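Futavton Stationery is looking for one person for our order and packing office in Coltencombe. The work is full time and on site. Part of it is at a desk, part of it is at the packing table, and we need somebody who doesn't mind changing between the two many times in one day.

**Position:** Order and Stock Assistant
**Place:** Coltencombe, second floor of the MacLeod building
**Start:** as soon as we find the right person
**Posted:** Tuesday, June 1, 2021

## Who we are

We import stationery from Asia and sell it in small amounts to schools, offices, gift shops and private customers. We started with notebooks only. Now our list has 668 articles, and it changes every season. Some things we sell all year, for example tape, clips, glue and plain paper. Other things come one time and do not come again, and customers are then a little sad about it and write to us.

We have also our own small brand, Sukine, with diaries and letter paper. Sukine is designed here in Coltencombe and printed outside. You will not have to design anything, but you will be asked for your opinion, and we really want to hear it.

## What you will do

In the morning you print the orders of the night and check if everything is in stock. If something is missing, you write to the customer the same day and offer a similar article or the money back. We ask you to write this message yourself and not to copy an old one, because customers can feel the difference.

After this you pick and pack together with the others until the courier comes at 3:30. In a normal week we send 187 parcels. Before the new school year it is much more, and then all of us pack, also the owners.

In the afternoon the work is more quiet. You receive deliveries, compare them with the paper from the supplier, and enter the articles into our stock system. Damaged goods go to a separate shelf with a note on them. On the last working day of the month we count one part of the storeroom.

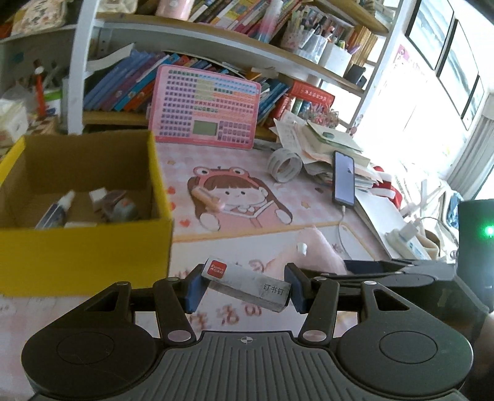
A large part of the afternoon goes to writing article texts for our web shop. Every article needs a name, two or three simple sentences, the size, and what is inside the package. This sounds easy, but many packages have no English on them. A small white box of staples may say only 订书钉 and the maker's name, Comix, and the customer in our shop must still understand what he or she is buying and if it fits the stapler at home. A desk mat with a cartoon girl in a frog hat needs another kind of text, more friendly, because people buy it as a present. You do not need to read Chinese for this work. The suppliers send us a list in English, and it is often good enough. When it is not good enough, you ask, and you wait for the answer before the article goes online.

You will also answer the telephone for two hours each day, usually from one to three. Most calls are simple: where is my parcel, can I change the address, do you have the same diary in green. For difficult calls there is always a colleague in the room.

## What we expect from you

- You write clear and polite English. Small mistakes are no problem, we make them too.
- You can use a spreadsheet without fear. We will teach you the stock system.
- You look carefully at numbers. 0.5 mm and 0.7 mm are not the same pen.
- You can lift boxes of paper up to 30 pounds. We have a cart and an elevator.
- You have a permit to work in this country.

Experience in a shop or in a warehouse is nice to have. A diploma is not necessary. If you speak Mandarin, Korean or Japanese, please tell us in your letter, it would help us with the suppliers, but we will not choose only by this point.

## What we offer

The pay is 3000 dollars per month before taxes, with a first review after six months. The contract has no end date, but the first 2 months are a trial time for both sides. You have 20 days of paid vacation in a year. Please understand that we can't give long vacations in August.

Working hours are Monday to Friday, 8:30 to 5:00, with a lunch break of 30 minutes. There is a kitchen with a real stove, and most of us cook there or bring something to heat up. Parking behind the building is free. The bus stops across the street, but in the evening it comes only one time per hour, so please check the timetable before you apply.

You can buy everything from our list at the price that we pay ourselves. Samples that we can't sell are put in a basket next to the door and everybody takes what they like.

In April we moved to bigger rooms in the same building. Not all shelves have labels yet, and in the first weeks you will sometimes search for things. So do we.

## How to apply

Please send us a short letter and your resume, by mail or by hand, to the Futavton office in the MacLeod building. One page for the letter is enough. Tell us which days you can come for a talk and when you could start.

We would like you to add one small thing. Take any article from your own desk and write a shop text for it, not more than 60 words. It can be a pencil. We read these texts before the resume.

The talk takes 45 minutes and you will see the storeroom and meet the people you would work with. After it, we invite some applicants for a half day of work, and this half day is paid. Everybody who writes to us receives an answer, also if the answer is no.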